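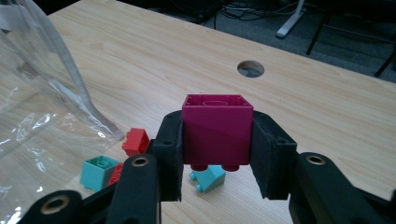

Zadudine Toy Library: minutes of the blocks and bags meeting, 23 April 2023

Hello all, minutes from me again, typed up from my scribbles, so shout if I've got you down as agreeing to something you didn't. We had 11 round the table to begin with and 8 by the time we got to the biscuits (the bus, as ever).

1. Last time's minutes

Agreed, once I'd corrected the spelling of Grurnosent. Sorry, Grurnosent!

2. Bags or boxes for the small bricks

This took up most of the evening. The old cardboard boxes have had it, and we all know it. I spoke up for the clear pouches with the white piping, mostly because a parent can see the colours without tipping everything out on the floor. Someone pointed out that the rim flops and crumples when the pouch is open, and I can't argue with that. The other worry was small hands getting big ones in and out. We agreed to go with the pouches for the May loans and keep the boxes in the cupboard until we're sure.

Zolbridge have offered us their leftover luggage labels, which will do nicely for the names of the sets. I said yes please on everyone's behalf.

3. Which bricks go in which set

Long chat, lots of opinions! The Mạc set stays as it is, with the big chunky bricks for toddlers. Small ones go in a pouch of their own, mixed colours, and we're not sorting reds from oranges any more. Packing is to be done on the pale table, one pouch at a time, with teal and red going in together and no fuss about it.
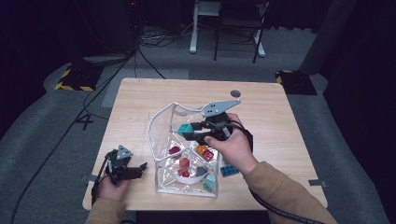
Can families borrow more than one pouch at a time? Two per family, for a fortnight, and they can swap one early if it's a dud.

I've been asked to put that on the door as well, so I'll do a notice in big letters.

4. Washing

Warm soapy water, then a towel, then leave them out overnight before they go back in a pouch. We had a bit of a wrangle over the dishwasher. The feeling of the meeting was no, after what happened to the farm animals. Studded bricks want a going-over with an old toothbrush, and I've got 4 spare ones at home which I'll bring in.

5. Strays

Any brick found loose on the table goes in the odds tin by the kettle. Please don't pop it in the nearest pouch, however tempting, or the set cards will be wrong for ever. The blue studded ones seem to be the worst wanderers. I did suggest a pouch just for blue and was outvoted, but I'd like it noted that I still think it's a good idea.

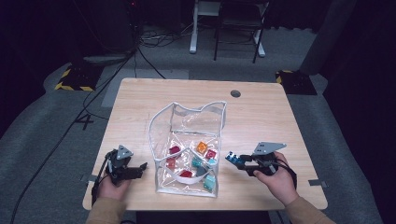
Photo: Zadudine Toy Library

6. Any other business

The kettle needs descaling. I'll do it before we next meet. We also talked about a second shelf in the cupboard, but the wall is a funny one and it may have to be a freestanding thing, so that's carried over.

Jobs to do

Me: door notice, toothbrushes, kettle.
Grurnosent: set cards for the small bricks.
Zolbridge: luggage labels, to be dropped off at the side door.
Everyone: have a look down the back of the sofa for bricks, please!

Next meeting is in May, same room, and I'll send the date round once I know when the hall is free.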